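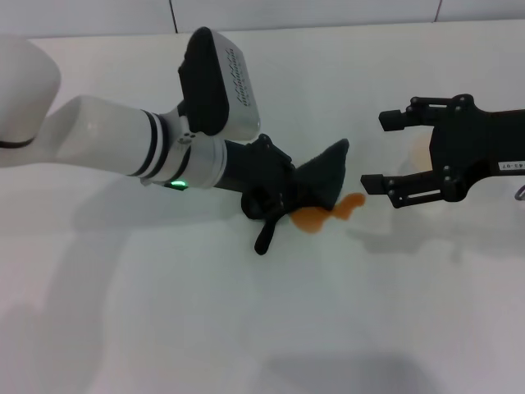

Photo: Heledd Gronow

August, evening

Tea on the white table again. A proper splotch this time, orange-brown, with a long tail going off to the right as if it was trying to get away. The dark grey cloth was the nearest one so the dark grey cloth it was. I have decided I like it better than the pale ones for tea. The pale ones have all gone the colour of old envelopes and I can't get them back, even on the long wash.

I have been meaning to write down what works on that table, as I forget every time and start from nothing. It has a matt top and it is not like the old one, which you could wipe with anything. If I drag the cloth straight across, the tea goes with it and I end up with a thin brown film twice the size. So it is cloth bunched up, pressed down on the fat end first, lifted, turned over, pressed again. Then the tail, working back towards the middle. Then a clean cloth with warm water and a small drop of washing-up liquid, and another with just water. Then dry it. If I skip the drying there are marks in the morning when the sun comes in low.

The paste from the tub under the sink is no good for it. I tried a bit near the back corner in the spring and it left a shiny patch the size of a thumb. It's only there if you stand by the window, but I know where it is.

Went through the cloth drawer afterwards, which took longer than the tea. I counted them for once, 14, and that is too many for one kitchen. Two had holes. One was stiff with something, furniture oil I think, and went straight in the bin. I cut the holey ones up for the shed. The rest I folded in thirds and stood on end so I can see what there is, dark ones at the front and the pale ones behind. I found the good tea strainer at the bottom of the drawer as well – lost since before Easter, and I had already bought another.

Phoned the Trateo shop about a mat for the table. The woman there was helpful and said they do a felt one and a cork one, but the felt has to be sponged by hand and I can't see that lasting in this house. The cork comes from Pretilero and there is a wait on it. I said I would think about it. Mum always had an oilcloth on hers and never thought about it at all. I might just look for an oilcloth.

Other things. The parcel for the Khumalos is packed but not posted. The queue was out of the door at 930 so I came home again. The blue jug did not fit in, so it will have to go separately or wait until they visit. Beans need picking tomorrow or they will be string. Rang the surgery and moved the appointment to the afternoon.

Supper was the end of the soup with toast. I ate it standing at the worktop – silly, with a table there, but I had only just dried it and I wanted it to stay nice for an hour. Had my tea in the small mug instead of the big one. The big one has a lip that drips whichever side you pour from or drink from and I don't know why I keep it.

Need: washing-up liquid, brown paper, stamps, oilcloth if they have any in the market. Put the cloths on to soak before bed.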